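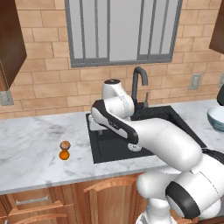
HOUSEHOLD WATER USE AND DEMAND
Course handout, Unit 4
Introduction to Municipal Water Systems

Instructor of record: Marisa Leone
Laboratory and field sections: Hemi Henare

Purpose of this unit

Units 1 through 3 followed water from the source to the edge of the customer's property. Unit 4 begins at the meter. Students will learn how water is used inside a dwelling, how that use is measured, and how a utility turns thousands of individual readings into a demand estimate that can be used for planning. The unit covers two lectures and one field section. The reading is Chapter 6 of the course reader, with the exception of the section on fire flow, which belongs to Unit 7.

4.1 Terms

Demand. The amount of water customers draw from the system over a stated period. A demand figure without a period has no meaning and will not receive credit on written work.

Average day demand. Total annual demand divided by the number of days in the year.

Maximum day demand. The highest demand recorded on any single day of the year. In most towns with warm, dry summers this falls in July or August.

Peak hour demand. The highest demand recorded in any single hour. Distribution mains and elevated storage are sized with this figure in mind. Treatment plants generally are not.

Peaking factor. The ratio of maximum day, or peak hour, to average day. Always state which of the two is meant.

Non-revenue water. Water that enters the distribution system but is not billed. It includes leakage, unbilled authorized use such as main flushing, meter error, and theft.

End use. The purpose for which water is drawn: toilet flushing, bathing, laundry, kitchen use, outdoor watering, and so on.

4.2 End uses inside the home

Indoor use is fairly steady through the year. Outdoor use is not, and most of the difference between a winter bill and a summer bill can be assigned to it. This allows a simple method of separating the two. The winter reading is taken as the indoor base, and anything above it in the warmer months is treated as outdoor use. The method fails where residents leave for part of the winter, and in places where lawns are watered all year.

Toilets were for many years the largest indoor use. The share has fallen as older tanks have been replaced, but a leaking flapper valve can still exceed every other use in the house combined. Leaks of this kind are silent and continuous. They appear in the meter record as a flow that never reaches zero overnight.

Showers and baths depend on flow rate, length of use, and the number of persons in the household. Of these, length of use is the hardest to estimate by survey, as respondents tend to report a shorter time than the meter shows.

Kitchen use is made up of many short draws. A faucet may be opened twenty times in the preparation of one meal, often for only a few seconds and seldom at full flow. Standard meters that report once per hour cannot separate these draws from one another. Where kitchen use must be known in detail, a data logger is attached to the meter and set to record at intervals of ten seconds or less. Dishwashers are easier to identify, because each cycle leaves a regular pattern of fills.

Laundry is similar to dishwashing in that it leaves a recognizable pattern. Front-loading machines use less water per load than older top-loading machines. Students should take care to compare machines by volume per load of equal size.

4.3 Case study: the Dotley district

Dotley is a residential district on the eastern side of Limarport, served by a single pressure zone and one elevated tank. It was chosen for this unit because all water entering the district passes through one master meter, so that inflow can be compared directly with the sum of customer readings. The district has 2540 metered connections, nearly all of them single-family homes.

The study was designed by Osvaldo Bellini and carried out by Rosario Villa over one full year. A sample of 600 homes was drawn by street, and each was asked to complete a short survey on household size, fixtures, and yard area. Completed surveys were received from 298 homes. Of those, 16 agreed to have a data logger placed on the meter for two weeks in winter and two weeks in summer.

Students should consider the following limits of the design before using any of its results.

First, the homes that returned the survey may differ from the homes that did not. Villa's field notes record that rental properties were less likely to respond, and that several large lots on the north side of the district did not respond at all.

Second, the logger group is too small to support statements about the whole district. Its value lies in showing how particular fixtures behave, and it should be cited only for that purpose.

Third, the master meter was taken out of service for repair during part of March. Inflow for that period was estimated from tank levels. The estimate is considered acceptable for the annual total but should not be used for daily work.

The pattern of use across the day was consistent with other residential zones discussed in lecture. Demand rose sharply from about 6:00 a.m., fell through the middle of the day, and rose again in the evening. In summer a further peak appeared before sunrise, when automatic sprinkler systems came on together. This early peak was higher than the evening one. The tank had been designed to refill overnight, and in dry weeks it did not reach its full level before the morning draw began.

The utility's response was to assign watering hours by street address - even numbers on one night, odd numbers on the next. Fulvio Marras, then superintendent of distribution, reported that the tank recovered its full level on most nights after the change. He also reported that total summer demand did not fall. Students should be able to explain why both statements can be true.

4.4 Worked procedure: estimating the indoor base

1. Obtain monthly readings for one full year.
2. Convert each reading to an average daily volume, using the actual number of days between readings. Do not assume thirty.
3. Identify the three lowest consecutive months. In Dotley these are December through February.
4. Average the three daily volumes. The result is the indoor base for that account.
5. Subtract the base from each remaining month. Where the result is negative, enter zero and note the month.
6. Sum the outdoor volumes and divide by the annual total to obtain the outdoor share.

Accounts with any winter month at or near zero are to be set aside and listed separately. They are not to be deleted. Unoccupied homes remain part of the system and will draw water again when the residents return.

Units must be carried through every step. The Limarport billing records are kept in hundreds of cubic feet, while the logger files are in gallons. One hundred cubic feet is equal to 748 gallons.

4.5 Field section

The field section meets at the Tanabe Street pump station at 8:30 a.m. Closed shoes are required. Students will read two customer meters by hand, observe the low-flow indicator on each, and compare the readings with those received by the billing office. Hemi Henare will demonstrate the bucket test for faucet flow rate. Each student should bring a watch or telephone capable of timing to the second.

The bucket test is performed as follows. Open the faucet fully and allow the flow to settle. Place a marked container under the stream and begin timing at the same moment. Stop at the mark, record the time, and repeat twice. Report all three results along with the mean. Cold and hot sides are tested separately.

4.6 Written assignment

Using the set of 12 accounts posted on the course page, complete the procedure in 4.4 and submit the results in a single table. Attach a statement of no more than two pages addressing these points:

- which accounts were set aside, and on what grounds
- whether any account shows signs of a continuous leak, and what further record would be needed to confirm it
- how the outdoor share would change if November were included in the winter period

Late work is accepted up to three days after the due date with a reduction of one letter grade. Requests for an extension should be sent to the instructor of record before the due date. Calculations may be discussed with other students, but the written statement must be the student's own.

Reading for Unit 5: Chapter 7, Sections 1 to 4, on rate structures and billing. Students should bring a recent water bill if one is available to them, with the account number covered.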